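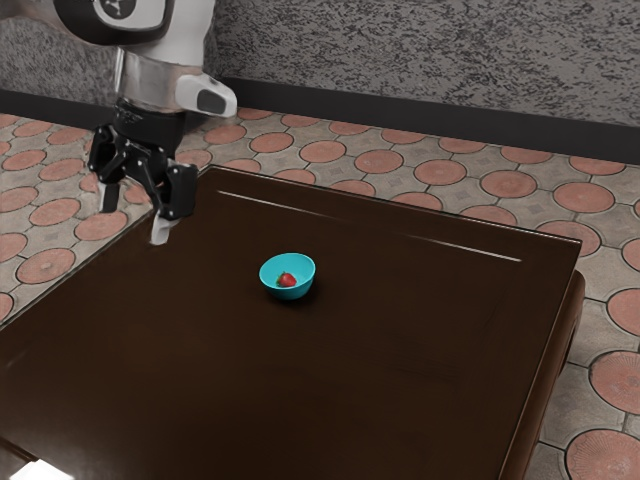

4. Field reception and the return path

4.1 Setup

The Lesurside trial ran a single transmitter on a leased tower, one high-band channel, low power. Two physical layer pipes: a robust one for audio, captions and alerting, and a high-rate one for the main video service. Robust pipe at a low code rate with QPSK, the other at 256-QAM with a mid code rate. Guard interval kept the same for both. We did not touch the settings once collection began in November, except for one restart after a power dip at the tower (those logs are dropped).

Receivers were the Wekik set-top unit, firmware as shipped, each with a small flat indoor antenna. No amplifiers. Households were told to put the antenna wherever they would normally put it and then leave it alone. Not all of them left it alone, see 4.4.

In total 1,313 reception logs passed the sanity check. A log is one evening of operation from one receiver, from first channel lock to standby. Logs shorter than 30 minutes were thrown out, mostly people checking the weather and switching off again.

4.2 What was logged

Signal-to-noise ratio at the tuner, lock state per pipe, packet errors before and after correction, buffer depth at the player. Also the return path, meaning whatever home broadband the receiver was plugged into. The return path carries usage reports and fetches replacement ad segments, and it can fill gaps in the video if the broadcast side drops out. That last function is the one we care about in this section.

Time stamps came from the broadcast signal itself where lock was held, otherwise from the receiver clock. The two drift. Tsai wrote the alignment script and the residual error after alignment was small enough to ignore for buffer events, less so for ad splices. We come back to splices in section 5.

Figure 3. Simulated view over a dark brown surface, with part of a white gripper housing in the foreground.
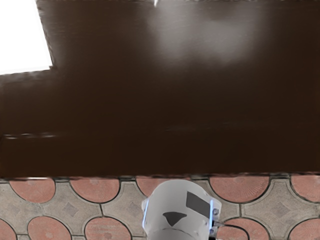

Figure 3. Simulated view over a dark brown surface, with part of a white gripper housing in the foreground.

4.3 Lock and hand-over

The robust pipe held lock nearly everywhere. Expected. The high-rate pipe is the problem, and it is a problem in a particular way: short losses, clustered, mostly in the early evening. Long outages were rare and nearly always traced to an unplugged antenna.

When the high-rate pipe drops, the player has three options. Wait on the buffer, fall back to the low-resolution copy in the robust pipe, or request the missing segments over broadband. Wekik firmware tries them in that order. The order is fixed and can't be changed by the broadcaster, which we think is a mistake. By the time the player gives up on the buffer there is too little left to cover the broadband request, so the viewer sees the low-resolution picture first and then a jump back up. Two visible changes where one would do, or none.

We tested a different order on the bench using the Amato player, same logs replayed as input. Request over broadband at the first sign of loss, fall back only if the request fails. Buffer is spent on waiting for the reply. With a segment length of 2 seconds and a request timeout of 1,000 milliseconds, most of the short losses were covered before the buffer ran out. Longer segments made it worse. Shorter ones helped a little but the overhead in the signaling tables goes up and zapping time does not improve the way one would hope.

A caution here. The bench replays the radio side faithfully but the broadband side is a model, fitted to round-trip times from the same houses. It does not know that the household is also streaming something else on a tablet in the next room. Rinaldi and Bang argue that this matters more than the radio conditions in the evening hours, and the few logs we have with router counters seem to agree with them. Too few to put a number on.

4.4 Antenna movement

Some receivers show a step in signal-to-noise ratio in the middle of a log, up or down, and then flat again. We read these as somebody moving the antenna. A slow swing over minutes is more likely to be weather or foliage, a fast ripple is traffic on the road side of the building. The classification was done by hand by Fabbri and then again by Sanna without sight of the first pass. Where they disagreed the log was marked unclear and left out of the per-room results but kept in the totals.

Steps downward are more common than steps upward. Possible reading: people put the antenna in a good place on the first day and it then gets shifted for cleaning, curtains, etc. Setup screens only run once. A receiver that noticed the step and put up a short message would probably recover most of this, at almost no cost – the tuner already has the value. We raised this with the manufacturer and recieved a polite reply.

4.5 Alerting

Only test alerts were sent, all on the robust pipe. Wake-up bits were honored by every receiver in standby that held lock at the time. Rich media attachments (a map, a text file) were slower, and where the map was carried in the high-rate pipe it arrived late or not at all in the weak-signal houses. Put the map in the robust pipe, then. It costs capacity, but the file is small and can be sent as a slow carousel.

4.6 Limits

One tower, one channel, one receiver model. The Clistach side of the valley is under-represented as most homes there have cable and saw no reason to join. No mobile reception was tried. Indoor results are for houses with timber or brick walls and we would not carry them over to apartment blocks with coated windows, were losses are known to be of another order.

Household selection was by sign-up, so skewed toward people who already watch over the air. They may be more patient with the antenna than the general public, or just more used to it. The exit survey did not ask. Replay inputs and the alignment script are described in Appendix B, along with the list of dropped logs.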